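Drarcombe Football Club
Minutes of the club meeting, February 2018

Chair: Yufang Cui
Minutes: Žydrūnas Jaunzems

1. Previous minutes approved with no changes.

2. Discipline. Two players are one yellow card short of a suspension. Coaches to check the list before the Betancur game.

3. Field. Kusley quoted $400 to reseed both goal areas. Accepted. Work to be done in August.

4. Registration. 66 players signed up, 30 of them under 12. Late forms go to Žydrūnas.

5. Away game at Plorkalano. Kickoff moved up one hour. Parents to be told by email.

6. Other business. Yufang asked for bids on new nets. Carried over.

Meeting closed at 8:40 p.m.
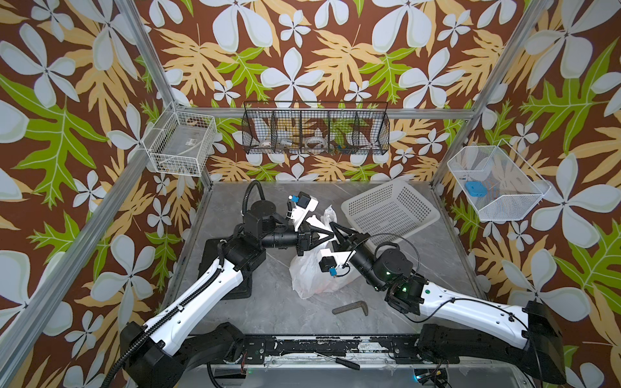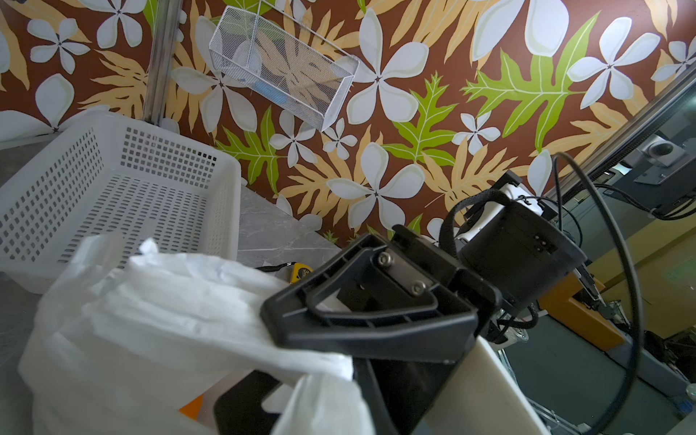
Both photos: flowered wallpaper and white wire basket.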